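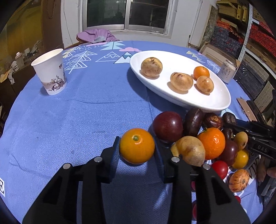

Lahtinen Bench Notes
@lahtinenbench · 14 posts · October

1/ Sorting mixed fruit from a heap onto a plate. I keep getting asked whether machines can do household chores yet, and this is the chore I'd use to answer. It takes a person under a minute and no thought. For a two-fingered gripper it is several different problems sharing one tablecloth.

2/ Start with the easy item. A mandarin standing clear of the pile, stem up, a finger on each side of it. Near-spherical, high contrast against blue cloth, peel that tolerates a sloppy squeeze. If your system can't do this one, stop reading and fix your calibration.

3/ Now the heap. Plums, passion fruit, a second mandarin, sapodilla, a loquat, tomatoes, a pepino melon, touching each other. The free-standing mandarin tells you almost nothing about how the rest will go. Most published success rates I read are for the free-standing mandarin.

4/ Contact is the first problem. To get two fingers around a plum low in a pile, at least one finger has to go where a neighbor already is. Either you push the neighbor and accept that the pile moves, or you plan an order of removal. People do both without noticing. Planners tend to do one, badly, and then replan from scratch when something rolls.

5/ Rolling is underrated as a failure. Round fruit on a flat cloth has very little holding it in place. The weave helps some. Same policy on a bare laminate top, in my own runs, and a missed grasp on a small tomato turns into a search of the floor.

6/ Second problem is force. A cherry tomato and a sapodilla look like similar requests to a position-controlled gripper: close to this width. They aren't. A ripe sapodilla dents under a thumb. An unripe one is close to a rock. The skin looks much the same in both cases, so a camera alone won't settle it.

7/ Wrinkled passion fruit is a nice edge case. Smooth ones and wrinkled ones can sit in the same pile and be the same item on the shopping list. Classifiers trained on catalog photos call the wrinkled one something else – I have had "fig", "date" and once "walnut". For a put-on-plate task the label doesn't matter. For a sort-by-type task it is the whole job.

8/ Numbers from my bench, since someone will ask. 1207 grasp attempts on mixed produce over the month, one arm, parallel fingers with soft pads. 464 of those were on items with clear space on all sides. I count a success as: lifted, moved, released on the plate, no visible damage, no other item off the table. Strict, but it's what you'd expect from a person you were paying.

9/ Isolated items were good enough that I stopped logging video of them. Piled items were not. The largest group of failures was 544 attempts in test conditions I'd call ordinary: fruit touching fruit, indoor light, nothing staged to be hard. I haven't finished splitting those by cause. First look says collisions on approach, then slips, with bruising a distant third.

10/ Two grippers help more than I expected. One comes in from the side over the top of the pile while the other takes the item at the front, and the timing is where you lose the benefit. If they wait for each other at every step you have one slow gripper with a spare. If they don't wait, you need each to know where the other will be, including the body behind the fingers. The body is the part people leave out of the model.

11/ Placement gets less attention than picking and shouldn't. A raised rim on a plate stops things rolling off, and it also catches the fingertips if you come in low. Four pieces down and the open area is already awkward. A person nudges the last one over with a knuckle. I have yet to see Skimby or Pratham (the two stacks I run) do that on purpose.

12/ Then everything that isn't the task. A paper cup, a drink can, a tablecloth with trees and mountains printed on it. Printed patterns used to wreck my segmentation and now mostly don't. The cup is the real hazard. Paper cups weigh nothing when empty and cause a wet table when full, and the elbow finds them either way. A kitchen always has one.

13/ Shop floor comparison. A packing line for one kind of fruit is well within reach: known item, known size band, suction or soft fingers, fixed light, a reject chute. Flerkby (my own cell, not for sale) ran single-variety trays all Sunday with two stops, both for a jammed tray. The home version takes away the known item, the size band, the light and the chute, and leaves the cup.

14/ So, can it do the chore? Single items to a plate, yes, with supervision. A mixed pile, some of the time, slowly, with bruises. Unattended in a house, not with anything I have on the bench. Next set is the same task with the fruit in a bowl – walls on all sides, so the approach angles mostly go away. Will post the failure split when it's done.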